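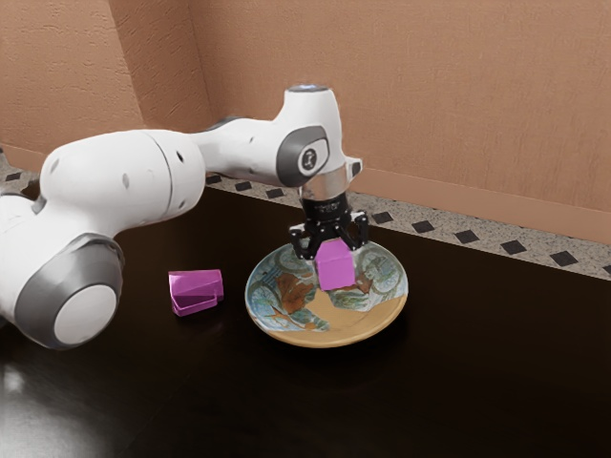
Reading the Parables in Luke: Handout for Session 3

Parudcombe Lay Study Course

Bring a Bible in any modern translation. If you can, bring a second one as well, because we shall compare wording in two places. The passages for this session are Luke 15 (all of it) and Luke 18:9-14. Please read both before you come, preferably in one sitting.

1. Where we have got to

In Session 2 we looked at the sower and asked who the parable was told to. We shall ask the same thing again. Luke often tells us who is listening before the story begins, and readers tend to skip over it. Chapter 15 opens with tax collectors and sinners coming near to hear Jesus, and Pharisees and scribes grumbling that he eats with them. Everything that follows in the chapter is an answer to that complaint.

2. Three stories, one setting

Luke 15 has the lost sheep (verses 3-7), the lost coin (verses 8-10) and the lost son (verses 11-32). They are often preached separately. Read together, they share a pattern: something is lost, it is found, and other people are called in to celebrate.

Look at the numbers. One sheep in a hundred, one coin in ten, one son of two. The proportion grows each time. The third story also breaks the pattern, since no one goes out searching for the younger son. The father sees him while he is still a long way off and runs to him. He does go out a second time, though, to the elder brother (verse 28).

Terms to know:
Parable: from a Greek word for setting one thing beside another. Luke uses it for short sayings as well as full stories.
Repentance: the Greek word is metanoia, a change of mind. Compare its use in verses 7 and 10 with its absence from the third story.
Scribe: a person trained in the law. Not simply a copyist.
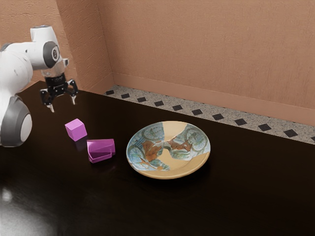 R. Minell

3. The elder brother

The chapter stops without telling us whether he went in to the feast. Some readers find this unsatisfying. Remember the audience in verse 2: the grumblers are in much the same position as the brother standing outside, and the question is left with them.

Notice how he speaks. In verse 30 he says "this son of yours". The father replies in verse 32 with "this brother of yours". Check whether both of your translations keep the difference.

He also says he has worked like a slave all these years. The father does not argue with this. He answers, "you are always with me, and all that is mine is yours."

4. The Pharisee and the tax collector

Luke 18:9 gives the audience again: people who trusted in themselves that they were righteous and looked down on others. Two men go up to the temple to pray. The Pharisee's prayer begins as a thanksgiving, which was a normal and proper form of prayer. He fasts twice a week and gives a tenth of everything he gets. None of this is presented as false.

The tax collector stands far off and asks for mercy. We are told in verse 14 that he went home justified. That word will come up again when we reach Romans in August, so make a note of how Luke uses it here.

A caution. It is easy to come away from this parable thanking God that we are not like the Pharisee. Past groups have spent some 17 minutes on this point alone, and it is worth the time. Pharisees were respected for taking the law seriously in daily life, and the first hearers would probably have expected the story to go the other way.

5. For discussion in groups

Who would be the equivalent of the tax collector where you live? Try to be specific.
Does the shepherd act sensibly in leaving the ninety-nine? Does it matter?
Read Psalm 51:1-2 beside Luke 18:13. What do they have in common?
Which of the two brothers have you been, and when?

6. Reading for next time

Luke 16:1-13, the dishonest manager. Most people find this the hardest parable in the Gospel. Write down what you think verse 8 means before looking at a commentary, and keep what you wrote.

Luke 16:19-31, the rich man and Lazarus. Note that Lazarus is given a name and the rich man is not.

Written work (only for those taking the certificate): 8 paragraphs at most on either parable from chapter 16, handed in at the start of Session 4. Quote chapter and verse, and say which translation you are using. Work may be handwritten.

Spare copies of the Session 1 and 2 handouts are on the shelf by the door in the Illisano Room.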